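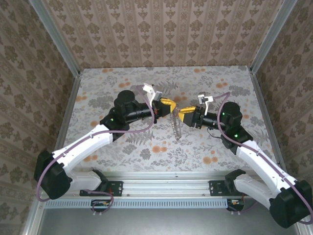

Pattern on Pattern: Wallpaper and Table Covers at Graststead

I went to the Graststead pattern show in July with low expectations and a notebook. The claim on the poster was that "mixing prints is easier than you think." I have lived with three patterned rooms and taken the paper down in two of them, so I had my doubts going in. I still have most of them.

The show fills the old drapery store on the lower street, both floors. Makers bring in wall panels and dress them with a table cover, a cushion or a curtain, and you are supposed to go home wanting the lot. According to the leaflet there were 2,153 patterns on file in the sample library upstairs. I can't confirm that. I got through two drawers and my eyes hurt.

Captions are mine. So are the opinions. Click any picture for the larger version, though I warn you that the colors come out warmer on my screen than they did in the room.

Front window, from the street
Striped panels on one side, dots on the other. It stops people, I'll give it that. Two women ahead of me stopped, looked, and went into the bakery.

Damask, brown on beige
The safe choice that people put up when they want a room to look older than it is. On three walls at once it starts to feel like a hotel corridor. I'd use it on one wall and stop.

Damask, close up
Look at the edges of the motif. The print is clean, and the brown is flat enough that it won't fight with furniture. My complaint is with the repeat. A motif this regular shows every crooked seam, and most of us hang crooked seams.

Fern and leaf print, gray on pale gray
The best thing on the ground floor, and I say that as someone who is tired of ferns. The gray stays quiet. The small orange dots and blossoms wake it up a little without turning it into a kitchen towel.

Fern print with damask
So do they go together? The card said "effortless." I'd say they get along because one is gray and the other is brown, and neither is loud. The leaves wander about and the damask marches in rows, and that difference helps. Whether you would still like it in February is another question. I think the orange would be the first thing to bother me.

Prolier stripe, three widths
Prolier had the biggest stand and the longest cards. The narrow stripe is handsome. The wide one looks like a deck chair. The middle one was out of stock, which tells you what other people thought.

Prolier stripe behind a bookcase
A fair test, and more honest than a bare panel. With shelves in front of it you see maybe a third of the paper, and at that price I'd want to see all of it.

Tamihana cottons on the long rail
Thirteen colorways of the same seed-head print. I liked the rust and the dark green. The lilac is going to look gray by evening light in any room that faces north - ask me how I know.

Tamihana seed-head, on a round table
Round tables are hard on a directional print. From the door it hangs properly, and from the far chair everything is upside down. The woman on the stand said you stop noticing after a week. I don't believe her, but I did like the cloth.

Tamihana seed-head, hem
Nicely finished, with a deep hem and a straight stitch. If you are going to pay for a table cover, turn it over first. Several others in the hall didn't pass.

Peel-and-stick corner
Sold as "no paste, no mess, no regrets." The sample board had lifted along the lower edge by mid-afternoon. Maybe it had been picked at all day by people like me.

Jekenine paste demonstration
Jekenine makes the paste, so naturally they think you should use a lot of it. The hanging itself was done well, and I learned something about brushing out from the middle. I'm less sure about the promise that a panel dries in 10 minutes. I went back after nearly half an hour and was asked not to touch it.

Jekenine, finished drop
Straight and smooth. It is also one drop on a flat board at waist height, with no window, no light switch and no ceiling that dips in the corner. Show me the stairwell.

Upstairs, sample drawers
My favorite part of the visit, and the least crowded. You can pull out any sheet you like and lay it against another one on the big table. Do this before you listen to anybody's advice about undertones.

Upstairs, my own attempt
A small gray leaf against a brown trellis, copied more or less from what I'd seen downstairs. It looked fine at arm's length. From the stairs it all turned to porridge. Scale is the trouble: if both prints are small, neither one wins.

Upstairs, second attempt
Same leaf, much bigger trellis. Better. I photographed this one twice and I'm still thinking about it for the back bedroom, against my own judgment.

Curtain bay
Four florals and a check, all hung together under a sign that said "Be Brave." The check is lovely. I'd be brave with the check alone.

Remnants bin by the exit
Half the people in the building ended up here, me included. The pieces are too short for a wall and about right for a drawer lining or the back of a cabinet, and that's where I would tell a beginner to start. If you hate it, shut the drawer.

What I brought home
A short length of the rust seed-head, a fat envelope of cuttings and a paste brush I already own in a different size. The paper for the back bedroom stayed in Graststead.

If you plan to go, the morning is better. The light on the ground floor comes from the street side and it's gone by three, and after that every beige in the place looks the same. Bring a scrap of your carpet. The stands will lend you samples overnight against a deposit, and I'd take them up on it, then tape the sheet to the wall and leave it there until you've eaten breakfast next to it.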